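Celau Chunky Building Bricks, 70-piece set

Product details | Delivery and returns | Spare bricks

The Celau set is a box of large plastic building bricks for toddlers and young children. The bricks are big enough to be picked up with a whole hand, and they have round studs on top that push into the underside of the next brick. There are 70 pieces in the set, supplied in a cotton drawstring bag inside a plain cardboard box.

We have stocked Celau bricks at Prendcombe since we opened the toy side of the shop. They are a steady seller to playgroups and childminders as well as to families, and the same bricks turn up in the mixed tubs we sell under the Clivov name. If you already have a Clivov tub, the two will fit together.

What is in the bag

Most of the pieces are standard bricks in two sizes, square and long. There are also 8 sloped pieces for roofs and 2 flat base plates. Colours are mixed at the factory, so one bag may have more of a colour than another. We cannot make up a bag to order, but single colours can be bought as spares (see further down).

The blues come in more than one shade. Customers sometimes ask whether the light blue and the royal blue are from different ranges. They are the same brick and the same plastic, and they join in the same way.
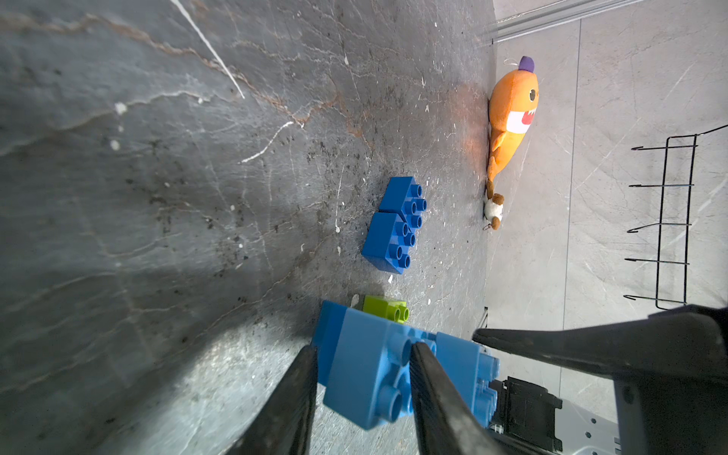

Light blue, lime green and royal blue bricks on a veined grey floor.

Using them on the floor

The bricks can be used on carpet, but they stand better on a hard floor. On tile, stone or vinyl a tower will stay up with very little help, and the loose pieces are easy to sweep into a pile at the end of the day. On a deep rug the bottom layer tends to tip, and a base plate underneath will help with this.

The edges are rounded and the undersides are smooth. They will not normally mark a sealed floor, but grit can get caught inside the hollow parts, so tip the bricks out and give them a shake if they have been outside. Dropped from table height on to stone they make a fair amount of noise. If you live above someone, a play mat is a good idea.

Age

Suitable from 2 years. Children under that age should have an adult with them. Older children tend to use the bricks for garages, walls and pens for soft toys, and the long pieces go first.

Cleaning

Wash by hand in warm water with a little washing-up liquid. Rinse, then stand the bricks stud side up on a towel so that the water runs out. A bottle brush gets into the corners. Do not put them in the dishwasher, as the heat can loosen the fit. The bag can be machine washed at 30 and should be dried flat.

Storage

The bag holds the full set with some room left over. It has a loop at the top for hanging on a hook. For a larger collection the Raju storage crate takes two full sets and slides under most beds. It is sold separately and comes without a lid.

Spare bricks

Spares are sold in packs of a single colour. Light blue, royal blue and lime green are kept in stock all year. Other colours come in with the main delivery in April and are not reordered once they have gone. Please check the shade name before ordering, as we cannot exchange opened packs.

Returns

Unused sets can be returned in the original box with the bag and all the pieces. If a brick arrives cracked or will not join properly, send us a photo and we will post a replacement. There is no need to send the faulty one back.

Related items: Clivov mixed tub, Raju storage crate, Celau base plates (pack of 2)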